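Notes from a month of teleoperated demos on the coffee-stirring task. Thread, mostly for people setting up their own rig. 1/9 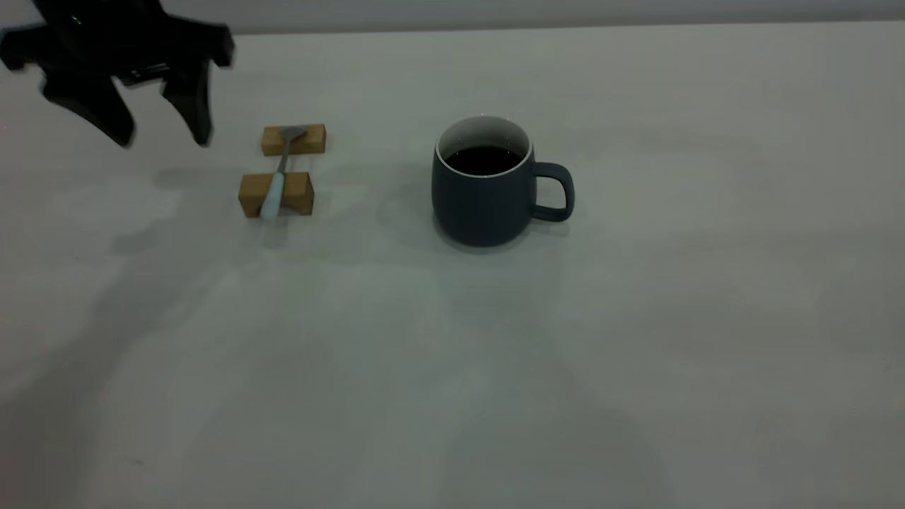

The task as written: pick up the spoon, stir the mug, put the spoon back on its rest. Operator drives the arm with a leader handle. No scripted motion anywhere in the episode. 2/9

We logged 570 demos and kept 500. Most of the rejects were regrasps. If the operator fumbles the handle and corrects, the policy learns the fumble as well as the correction, and it's fond of the fumble. 3/9

Spoon rest is two wooden blocks with a gap. A spoon flat on the table is a miserable grasp for parallel fingers. Raised, the handle leaves clearance underneath and the fingers can close without scraping the table. 4/9

We tried hand guiding first, arm in gravity comp, one person pushing it around. Fine for the approach. Poor for stirring – you feel the joint friction at each reversal and the circles come out as polygons. Remote control fixed that. 5/9

Recording is at 15 Hz through Landolex. The old Mulligan logger dropped gripper state whenever the disk was busy, and we lost most of February to finding that out. Check your timestamps before you check your model. 6/9

Operator variation matters more than I'd budgeted for. One of ours stirs clockwise, one anticlockwise, and the first policy averaged them into a slow wobble in the middle of the mug. We now fix the direction in the task sheet. Colour of the mug has made no measurable difference so far. 7/9

Start poses: we shift the blocks and the mug every 7 episodes, by hand, no grid. A grid looked tidier in the spreadsheet and generalised worse. Centre of the table is still over-represented. 8/9

Next up is the same task on the Trosier arm at the Brekitz lab, which has a shorter reach and a stiffer wrist. I expect the return to the rest to be the hard part. Task sheet and rejection criteria will go up once I've cleaned out the swearing. 9/9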